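12 March 2022

Long one tonight, I have a cup of tea and my feet are up and I'm not moving until I've written this down.

So we're four weeks in with the arm at Droven now and I keep getting asked at home what it's like, and I keep saying "fine," and that isn't really an answer, is it? It IS fine. It's also weird. I've been picking parts out of bins at the Rorkham building for so long that my hands do it while my head is off planning dinner, and now I spend half the shift watching something else do it, slowly, with a lot of thinking in between. I want to reach in and help! I did reach in once, the first week, with the thing stopped and the light off, and still got a talking-to. Fair enough.

What I didn't expect is how much my wrists would notice. The brace has been in my locker since the second week. I slept on my right side last night and woke up without the pins and needles, first time in I don't know how long (since before the Lurkville contract anyway, and that was a horrible stretch). So I can't sit here and say I hate it. My wrists would call me a liar.

But the bench is so quiet. There used to be five of us on a side and you'd talk all day long, kids, TV, whose car was making the noise. Now there are two of us, and one is usually over at the screen clearing a fault. The others went to packing and they say it's good over there, more walking, and they have the window. I eat lunch with them when the breaks line up, which they mostly don't anymore. I should have asked about that before they changed the schedule. I think a lot of us assumed somebody else was asking.

The numbers go up on the board at the end of every shift now. Today was 1763 and the shift lead was very pleased. 363 of those were by hand, and that was me, all me, thank you very much. They're mostly the awkward ones, when a part ends up flat against the side or underneath another one and the arm tries it and tries it and then gives up and calls me over. I'll admit I feel a little smug walking up. I also feel a little like the person who gets called to open the jar.

They offered me the Czarnecka course, the one for setting up jobs and teaching positions and so on. It runs in June, two weeks, paid, and I have to say yes or no soon. My first thought was absolutely not, I haven't sat in a classroom since I was nineteen and I didn't like it then. My second thought was that I already know which parts are going to give it trouble just from looking in the bin, and somebody ought to be paying me for that.
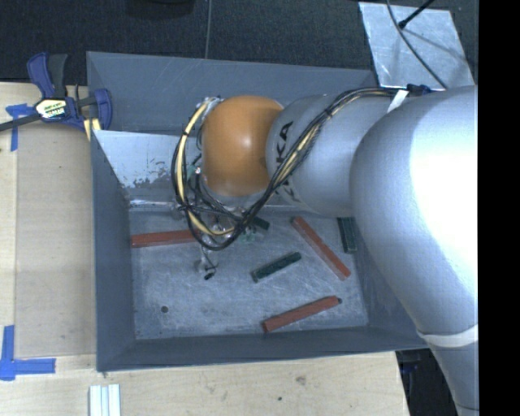 So I'm leaning yes. I want to find out if the pay bump starts when the course does or only after you pass, because those are two very different answers. And I need to see if my sister can take the dog. I'll ask about the money first thing, before the floor gets busy.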